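Feb 19, 2025

Stunthorpe workshop, bedroom corner, laundry and bedding notes

Picked up where I left off with the bed. The base is fine and I have stopped fiddling with it, but the sheet took me most of the morning. I wanted the gray one, which is a size too generous for this mattress, and after 2 tries at tucking it under I gave up and let it hang down the front instead. It looks better that way, I think, a bit more like somebody's own bedroom and a bit less like a showroom, and it goes on a lot faster too. If anyone wants it tucked, be my guest, but please iron it first - the fold lines from the Ferkside parcel took forever to come out.

The white wardrobe stays against the back wall. I did try it nearer the window for an hour and the doors wouldn't open fully without bumping the bed, so back it went, with a good deal of huffing. The gold handles have been tightened and no longer rattle. Inside I have given over the left half to shirts and jackets and the right half to spare bedding, and there are 22 hangers in there now, all the same kind at last, thanks to the Naltport order. Please don't bring in wire ones from home, they mark the shoulders.

The two cardboard boxes beside it are still waiting to be unpacked. The bottom one is winter stuff and can stay shut until May for all I care. The top one I would like to go through this week, as I have a feeling the missing pillowcases are in it.

Also on my list was the low wooden platform. I went over the planks with sandpaper where the edges were catching on socks, and I rather like them unpainted, knots and all. Leave the varnish alone for now, please, the smell would get into the bedding.

Clothes in the afternoon. Mostly the yellow and black one, which shows up so nicely against the gray that I keep reaching for it.

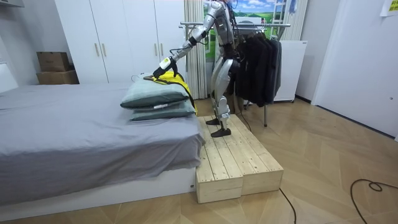
Yellow and black garment over the stacked pillows, gray sheet on.

The gray-green pillows are keepers. The top one is the plumper of the pair and I'd like the lower one to match, so it is getting a good shake and an airing tonight. Still to do: find the pillowcases, ask Mohmand about a second gray sheet (the right size this time!), and sweep the herringbone before the dust gets into the gaps again.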